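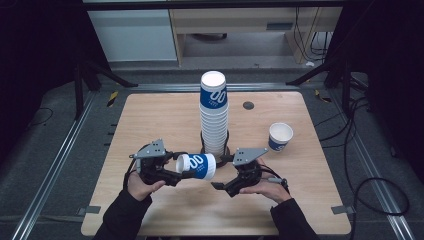
Stack of paper cups on a wooden tabletop.

FOR IMMEDIATE RELEASE

Karim Samir Files Petitions for Open Lurard City Council Seat

LURARD – Karim Samir, a former member of the Lurard Planning Board, has filed nominating petitions for the Third Ward seat on the City Council. The seat is open this year. Councilwoman Boglárka Győri, who has held it for three terms, announced in July that she would not run again.

The Samir campaign turned in signatures from 133 registered voters in the ward. The city clerk's office accepted the petitions the same afternoon.

"I have lived in the Third Ward for 11 years and I know what people here call City Hall about," Samir said. "They call about flooded streets, they call about parking near the station, and they call about their tax bills. Those are the things I plan to work on."

Győri endorsed Samir at the filing.

"Karim sat through a lot of long planning board meetings and he read the applications before he voted on them," Győri said. "He and I did not agree on every project. I voted for the Mill Street rezoning and he spoke against it. I would still rather have him in this seat than anyone else who has talked to me about running."

Samir served on the planning board for four years, two of them as vice chair. During that time the board reviewed the Flerex warehouse application and adopted new rules for stormwater on commercial lots. He works as a civil engineer and lives on Orchard Terrace with his wife and their two sons.

The campaign will focus on three matters:

Drainage. Samir wants the city to finish the storm sewer survey that was started under the last budget and publish the results street by street. He has asked that Lower Canal Road and the blocks behind the middle school be put at the front of the repair schedule.

Parking. Samir supports resident permits on the streets within walking distance of the train station, with a free guest pass for each household. A similar plan was introduced last year and tabled before a public hearing was held.

Budget notices. Under current practice the city posts its proposed budget a short time before the vote. Samir will introduce an ordinance requiring the full document, including department requests, to be posted 30 days ahead.

Rachid Tazi, who managed Győri's last campaign, will serve as campaign manager. Aicha Morsy will direct field operations. Morsy previously ran voter contact for two county freeholder and commissioner races and was legislative aide to a state senator. The campaign has hired Flasance, a mail and print firm, for its literature.

"There are a little under 4000 registered voters in the ward, and Karim intends to knock on every door where one of them lives," Tazi said. "We have an opening mailing of 2000 pieces going out to regular voters, and door-to-door work starts the same week."

Hatem Fahmy, owner of the Lâm restaurant on Station Avenue, has also filed for the seat. Samir said he has spoken with Fahmy and that both candidates have agreed to take part in a public forum. A time and location have not been set.

The Third Ward covers the area between Canal Road and the rail line, along with the Orchard Terrace and Hillcrest neighborhoods. Council members in Lurard serve four-year terms. Ward elections are nonpartisan, and a runoff is held if no candidate receives a majority.

Residents who want a lawn sign or would like Samir to speak at a block or building meeting can stop by the campaign office at 41 Station Avenue, second floor. The office is open weekday evenings from 5:30 to 8:30 p.m.

Media contact: Rachid Tazi, Samir for Council

Paid for by Samir for Council, Lurard.

###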